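Two grippers, one toy stove: first results from the Prernevside bench

Posted 2 January 2019

Happy new year, everybody! I promised back in June that we'd get around to a proper side-by-side of the two grippers we've been arguing over, and it only took us until the holidays to do it. So here we go – a quick report while the numbers are still fresh and before I talk myself into running the whole thing again.

The two contenders are the Riis, the parallel two-finger unit we've been running since the spring, and the Bellach, which has softer fingertips and a lighter body and costs a good bit more. Both went on the same arm, with the same wrist camera and the same Umport controller, and I didn't touch the speed settings between them (I wanted to, believe me). The job was turning the knobs on a toy stove. It sounds silly until you try it. A knob like that gives you very little to hold, it wants to turn around its own center and no place else, and if your wrist is off by a hair the fingers climb right up and over the top.

We ran 166 tries with each gripper. A try counted as good if the knob ended up where we'd asked for it and the fingers let go cleanly afterward. The Riis got 121 of them. The Bellach got 13 more than that, so 134, and I'll admit I was hoping for a bigger gap given what we paid for it!

What you gain with the Bellach is mostly on the approach. Those soft tips forgive a sloppy angle, and they don't skid when they meet a slanted face. Where it loses is at the end of the turn. The fingers flex a little, the controller thinks it's done, and the knob stops short. The Riis has the opposite trouble. When it grabs well, it turns the knob exactly as far as you tell it to, and when it grabs badly you hear it from across the room.

The camera turned out to matter more than I'd figured. Looking down from the wrist, you get both fingertips and the knobs in one view, which makes lining up a lot easier. But get close enough and a finger starts hiding part of whatever is behind it, and then the software is guessing. We moved the camera mount back a little halfway through setup, before any of the counted tries, and I wish we'd done that months ago.
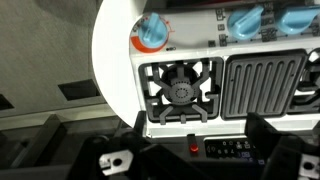

Myrtle Dunleavy wrote in after I sent the numbers around to say that I'm being too easy on the Bellach. Her point is that a knob that stops short is a worse failure than a missed grab, because the arm thinks everything went fine and moves on to the next step. A missed grab at least shows up in the finger position, and you can go back and try again. She'd count the short turns double and call the whole thing close to a tie.

I went back and forth on that one over a lot of leftover pie, and I think she's mostly right. We didn't score it that way, and I'm not going to change the scoring after the fact, but the next round will log short turns separately from missed grabs. Kaj Hjaltadóttir has already started on a small change to the Umport settings so the wrist keeps turning until the camera agrees the knob has moved far enough, instead of trusting the motor count. If that works, the Bellach could pull well ahead.

For now the Riis stays on the arm for everyday work, mainly for the boring reason that we have spare fingers for it in the drawer. The Bellach goes back on as soon as Kaj's change is ready to test. If you've run either one on small knobs or dials, send me your settings – I'd especially love to hear what grip force you ended up with, as ours is still set by feel.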